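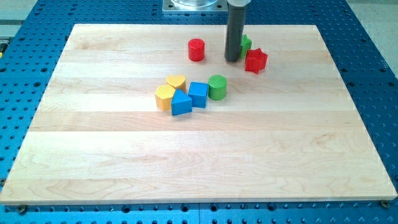
台数を増やす前に一台あたりの内訳を出してほしい、定盤まで新規に買う前提では他の研究室の参考にならない、というコメントを草稿段階で受けた。もっともな話。以下、機材計画の節を書き直した。

4.2 機材構成と予算

図3 押し操作の作業面。穴あき定盤の上に木の板をボルトで留め、色と形の異なるブロックを置く。上から伸びる暗い色の棒がエンドエフェクタの指。

予算は一台分で1945千円。アーム本体は含まず、学内の既設分を使う。含むのは定盤、作業板、取り付けプレート、指、ブロック、計算機、予備品。配線材は消耗品費で別処理。Mulligan計画の共通経費から出せるのは計算機だけで、残りは本課題の負担になる。

最も高いのは定盤で、Altnessの見積が450千円。除振なしの仕様。除振つきも検討したが、押し操作では指先のずれの主因が板の反りとボルトの締め具合にあり、床の振動は誤差に埋もれた。ここに金をかける理由は見つからず。Trimineの中古品も候補に入れたが、穴のピッチが手持ちのプレートと合わず断念。ピッチの確認は見積依頼の前にやるべきだった(今回は後になり、往復で二週間を失った)。

作業板は図3のように木。樹脂板も試した。滑りがよすぎてブロックが指から逃げる。木は木目の方向で摩擦が変わるが、その差は実験条件として記録すればよく、板の向きを固定しておけば試行間の比較には響かない。定盤へは角をボルト留め。ただし締めすぎると板の中央が浮くので、トルクの管理がが必要。板は消耗品と見なし、3000試行ごとに交換する前提で積算した。交換のたびに座標の再校正が要り、半日かかる。この人件費は表5に入っていない。次年度の申請では入れる。

ブロックは幼児向けの型はめ玩具に近い寸法のものを一括で50個購入。単価が低いので、必要数ぎりぎりの発注はしない。角が丸くなったもの、上面の凹凸が摩耗したものは順次入れ替え。同色でも製造ロットで色味が違い、色による識別のしきい値を取り直すことになった。まとめ買いの利点はむしろこちらにある。

指は棒状。把持機構なし。開閉グリッパの購入も当初案にはあり、Drikeoから見積も取ったが、本稿の課題は押す・寄せる・並べるに限られるため見送った。将来の拡張用に、手先側のインタフェースだけ交換可能な形で残してある。後から買い足す場合、ケーブルの引き回しとコントローラの空きポートの確認が先。

納期。定盤が最も遅く、11月発注では年度内の立ち上げに余裕がない。二台目以降は定盤と取り付けプレートを同時に発注し、板とブロックは到着後でよい。一台目では逆の順でやってしまい、ブロックが棚で待つ期間が長かった。

予備品の扱いは決めきれていない。指の予備は各台に必要、計算機の予備は全体で共有、というのが現時点の案。故障の記録がまだ少なく、台数に対する予備の比率を示せる段階にはない。稼動記録の集計方法は4.3節で述べる。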